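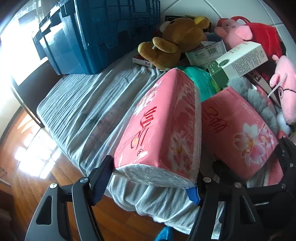

Marius Costache

Notas del ponente. Charla: «Almacenaje doméstico en caja única: clasificar, cargar y localizar»
Versión para leer en sala, 4 de septiembre de 2022

Apertura (sin diapositiva)

Saludo breve. Presentar el tema en una frase: cómo pasar objetos domésticos heterogéneos desde una superficie de trabajo a una caja rígida abierta, de manera que después se encuentren sin vaciarla. No hablar de decoración ni de tirar cosas. Quien venga buscando criterios para desechar tiene la sesión de Hawi Worku a continuación.

Definir tres términos antes de seguir, porque en el turno de preguntas de abril se mezclaron:
Superficie de preparación: donde se extiende el material antes de cargar.
Lote: conjunto de objetos que entra en una misma caja.
Orden de carga: secuencia en la que entran, que fija el orden inverso de salida.

Bloque 1. La superficie de preparación

Una cama hecha solo con la sábana bajera sirve bien. Es ancha, queda a una altura aceptable y permite rodearla por dos o tres lados. Inconveniente: cede. Una caja colocada sobre el colchón se inclina hacia donde se carga el peso, y los paquetes apoyados cerca acaban resbalando hacia ella. Corrección: caja en el extremo de la cama, material en el centro, zona libre entre ambos de un palmo como mínimo.

Las arrugas de la sábana no son un detalle menor. Los objetos pequeños (una cajita de cartón, un sobre) se pierden de vista en los pliegues. Estirar la tela antes de extender el material, o separar los pequeños desde el principio.

Comentar la luz natural. Trabajar junto a una ventana facilita leer rótulos, pero el plástico brillante refleja y tapa lo impreso. Girar el paquete es más rápido que mover la cama. Pausa aquí, suele haber alguna risa.

Bloque 2. Paquetes de pañuelos y similares

Material de referencia: paquetes de pañuelos de papel con envoltorio plástico, de color rosa, con motivo floral y caracteres chinos en rojo. Los uso en toda la charla porque reúnen casi todas las dificultades de un paquete blando de formato regular.

Propiedades relevantes:
Compresible en el sentido del grosor, mucho menos a lo largo.
Superficie lisa; dos paquetes apilados se desplazan uno sobre otro.
Extremos más frágiles que las caras. El envoltorio suele abrirse por la soldadura.

Consecuencia práctica: se cogen por los dos extremos, con presión moderada, y se depositan tumbados. No se lanzan. Para el transporte corto, de la cama a la caja, un paquete cada vez da menos correcciones que dos. Quien tenga prisa cogerá dos; decir que es aceptable si ambos llevan la misma orientación.

En la caja, la primera capa se compone con los paquetes planos. Forman una base uniforme y protegen lo que venga encima de las nervaduras del fondo, si las hay. La cara impresa hacia arriba. Si se cargan de canto se gana sitio, pero hay que rellenar la fila completa; una fila de canto a medio llenar se cae en cuanto se levanta la caja.

Mencionar el ensayo de Deltance: 28 cargas completas con el mismo lote, alternando paquetes planos y de canto. Resultado: de canto solo compensa cuando la fila queda ajustada a la pared. No extenderse con la tabla, está en el material entregado.

Bloque 3. Peluches

Los peluches plantean el problema contrario. Ocupan mucho, pesan poco y no tienen una orientación estable. Un oso con los brazos extendidos puede exigir casi el doble de sitio que el mismo oso con los brazos recogidos.

Norma de trabajo: van los últimos, excepto si se usan como relleno lateral. Se introducen con las extremidades dobladas hacia el cuerpo y la cara hacia arriba o hacia el exterior. Esto último no es sentimental, es identificación: por la espalda, dos peluches marrones son el mismo objeto.

No comprimir con la tapa. El relleno empuja, los cierres de la tapa trabajan forzados y la pila de encima queda inestable. Si el peluche sobresale del borde, sale del lote.

Bloque 4. La mesa como segunda superficie

Pasar de la cama a una mesa cambia tres cosas: el plano es rígido, la superficie útil es menor y hay un límite real, el canto. Con una mesa de contorno redondeado el canto además engaña. La caja rectangular deja huecos en los que no cabe nada seguro. 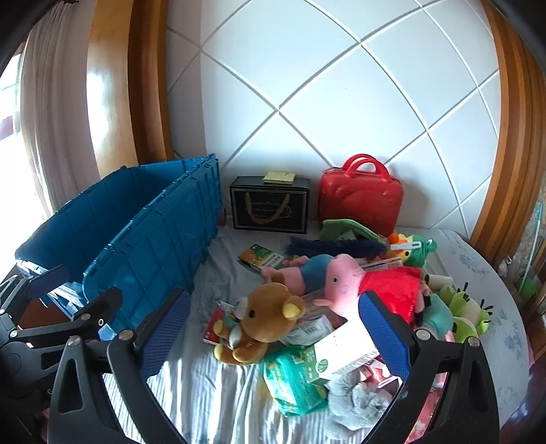
Por eso la caja se coloca primero, en un lado, con el eje largo apuntando hacia la pared. El material se reparte en el espacio restante según un criterio de altura: lo rígido y alto al fondo, lo blando y bajo delante. Una caja de regalo negra con asa de cinta o un estuche rojo de carcasa dura con las asas levantadas van contra la pared, donde no tapan nada. Si se ponen delante, las manos los rodean en cada movimiento y terminan volcados.

El mantel merece una nota. Una tela sobre la mesa frena los objetos y amortigua el ruido, pero se arrastra con la caja cuando esta se desplaza cargada. Levantar la caja; no empujarla.

Sobre las asas: las rígidas cuentan como altura. Al medir si un estuche cabe bajo la tapa hay que medir con el asa en la posición en que se queda sola, no en la que uno la sujeta. Las de cinta no cuentan, aunque conviene dejarlas accesibles, porque sirven para extraer la pieza sin meter los dedos por los lados.

No apoyar cosas sueltas encima de las cajas de regalo mientras se prepara el lote. Un sobre plano colocado sobre una tapa oscura se ve; el problema llega al mover la caja, cuando cae detrás.

Bloque 5. Orden de carga

Leer despacio, hay gente que lo copia.
Primero, paquetes planos en capa base.
Segundo, piezas rígidas de pie, apoyadas en las esquinas.
Tercero, cajitas y sobres en un solo punto del lote, nunca repartidos.
Cuarto, piezas alargadas y flexibles siguiendo el perímetro.
Quinto, peluches.

Pregunta habitual: qué hacer con una pieza rígida que supera la altura de la caja. Respuesta: caja aparte o fuera de caja. Tumbar un estuche de carcasa dura sobre los paquetes deforma la capa base y deja el envoltorio marcado.

Bloque 6. Registro

Usamos el inventario Memeo, con una ficha por lote. La ficha lleva número de caja, lista de objetos en orden de carga y habitación. El registro Gamberg, que todavía usa parte de la sala, no guarda el orden; sirve para saber qué hay, no cuánto cuesta sacarlo. El fondo reunido hasta ahora es de 3.021 objetos. De ellos, 300 son paquetes blandos con envoltorio plástico, y 100 llevan el rótulo en un idioma que quien los guardaba no leía. Para esos, anotar color y motivo: «rosa, flor, letras rojas» localiza el paquete; «pañuelos» a secas, no.

La plantilla Lazăr añade un campo de fragilidad. A mi juicio sobra en el almacenaje doméstico. Si alguien la defiende, ceder la palabra y no discutir más de dos minutos.

Turno de preguntas

Tener a mano: la tabla de Deltance, una ficha Memeo en blanco y la cinta métrica. Repetir cada pregunta antes de contestar, el micrófono de sala no llega a las últimas filas. Si preguntan por cajas con ruedas, remitir al anexo. Dejar la sala con el proyector encendido para Hawi Worku.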